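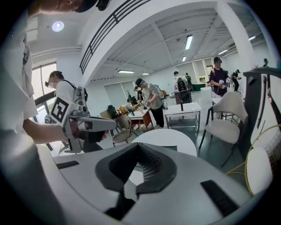

# About Stendono

Stendono makes and hires out hand-held grippers, and runs recording days for people who want to train robots on ordinary tasks. You can rent the kit and do the work yourselves, or book us to do it. Most customers start with the first and end up doing a bit of both.

The company was set up by Sabine Schwerdtfeger, who had spent several years programming robot arms for a packaging firm and was tired of how long it took to show one a new job. Her first gripper was built on a bench in Futham and weighed far too much. The one we hire out now is the fourth version. It is called the Vogler, after the street the first workshop was on.

## What we offer

**Kit hire.** A Vogler set is a pair of grippers, a backpack, chargers, spare finger pads and a printed guide. Sets go out by courier in a hard case. The shortest hire is one week. Please send the case back with the foam in it, as we have to replace it otherwise and will add it to the bill.

**Recording days.** You give us a list of tasks and we bring the people, the grippers and the furniture. Several people work in the same room, each at their own table or moving between a few. Tables and chairs of different heights and finishes are useful for this, and we keep a mixed lot of them in store. We can also work at your site if the floor is level and there is room to walk round with a pack on. 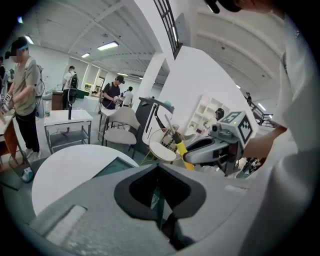 A recording day runs from nine in the morning until half past four, with an hour for lunch. Operators change tasks often, partly to keep the recordings varied and partly for the sake of their wrists. New operators have a paid training day before they work on a customer job. They practise picking up, putting down, turning, opening and pouring, and they learn how to check that the markers on the gripper are clean and firmly fixed.

**Checking and delivery.** Every recording is looked at by a person before it is sent. Ones with lost tracking, a blocked lens or an unfinished task are taken out and you aren't charged for them. On our last long job, for a kitchen supplier in Sostbridge, we delivered 2,603 recordings across 76 tasks. Files come on a drive or by download, with a plain text list of what was done in each.

## What we don't do

We don't build robot arms or train the finished model. If you need either, we can suggest firms we have worked alongside. We also don't record in hospitals, in schools during term, or anywhere that members of the public would be walking through.

## People and place

There are 9 of us on the permanent staff and a longer list of operators who work by the day. The workshop and office are still in Futham. Repairs are done on the ground floor, so if a gripper fails during a hire, post it back and we will send another the same day if you ring before two.

Visits are welcome on weekdays and on the first Saturday of the month. You can try a Vogler set while you are here. We ask for a deposit of £100 on a first hire, returned when the case comes back complete.

For prices and dates, use the form on the contact page or ring the office. Sabine answers most of the technical questions herself, usually in the afternoon.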